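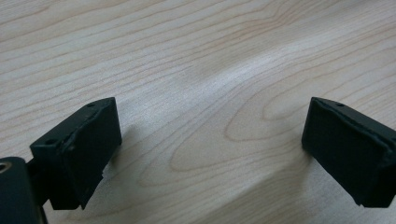
Bare top, light colored wood

Closbridge Home & Workshop Forum > Furniture > Finishes and Repair

Topic: What to put on a bare wood table that gets used every day

pinelot_5
Posted in May, 7:40 pm
Posts: 300

Looking for opinions before I buy anything. We bought this table used and it does three jobs: meals, homework, and whatever I'm fixing that week. The seller told us it was sanded and oiled a couple of years ago and never touched since. Water beads up a little on one end and soaks straight in on the other. I don't know what species it is. I don't know what oil either.

I want something I can put on over one evening and eat at the next day. I'd like to keep the light color. My last table got a coat of oil-based poly and went orange in a year.

Options I have on the shelf: half a can of Trindgate hardwax oil, some mineral oil for cutting boards, and a quart of water-based poly.

drawerbottom
Posts: 1,847

Water-based poly, three coats, light sanding between. It stays clear. But not over old oil unless you get the old oil off first, and that means sanding the whole top. Wipe it with mineral spirits and see if the rag comes away yellow.

Also you won't be eating on it the next day. Give it a week before anything hot or heavy goes on it.

kettle_and_plane
Posts: 961

I'd go the other way. Hardwax oil over old oil is fine most of the time, and you can fix one spot later without redoing everything. Poly on a table that doubles as a bench is going to get scratched through, and then you have a gray patch where the water gets under it. I had that on a desk and ended up stripping it.

Skip the mineral oil. It never cures.

drawerbottom
Posts: 1,847

You get scratches in any finish. I've had poly on my kitchen table for nine years with kids and it looks fine. Hardwax needs doing again every year and most people don't do it.

kettle_and_plane
Posts: 961

Once a year with a rag, takes half an hour. Sanding through poly takes a weekend. Depends which job you'd rather have.

mossycorner

Does your table get clamps or tools on it directly? That matters more than the brand. I put an old cork desk mat down when I'm working and the top under it has had the same oil since we moved in.

pinelot_5
Posts: 300

Yes, tools go right on it. I have a mat somewhere, I'm just bad about getting it out.

Did the mineral spirits test. Rag was faintly yellow at the end that beads, clean at the other end. So I guess the oil is worn off on one side.

drawerbottom
Posts: 1,847

Then you're sanding it no matter what, or it will come out two colors.

kettle_and_plane
Posts: 961

Not necessarily. Scuff the whole top with 180, wipe it down, do one thin coat and look at it in daylight. The dry end will drink more. Put a second coat on that end only and they usually even out. If it's still blotchy, sand it then. You haven't lost anything.

Try it on the underside first. How old is the can?

pinelot_5
Posts: 300

Two years, maybe more. It has a skin on it.

kettle_and_plane
Posts: 961

Throw that one out. I wouldn't strain it. Buy the small size, a table doesn't need much.

And lay the rags out flat outside to dry before they go in the trash. Don't leave them in a pile.

bhardwaj_finishing

We refinish tables for a living at Bhardwaj and I'd side with the oil for this one, given how it gets used. One thing I'd add: stop at 180. People go up to 320 because it feels nice, then the oil sits on top and stays sticky. Buff off everything that's still wet after fifteen minutes.

If you want to keep it pale, look for a version with a little white pigment in it. Plain oil will darken light wood some. Put a wet finger on it and that's close to the color you'll get.

drawerbottom
Posts: 1,847

Fine, but I still say in three years there'll be another thread asking how to get rings out of it.

pinelot_5
Posts: 300

The wet finger came out a bit darker than I'd like, so I'm going to get the white one. Cornholm has the small can in stock. Will do the underside first and leave it overnight.

mossycorner

Get the mat out too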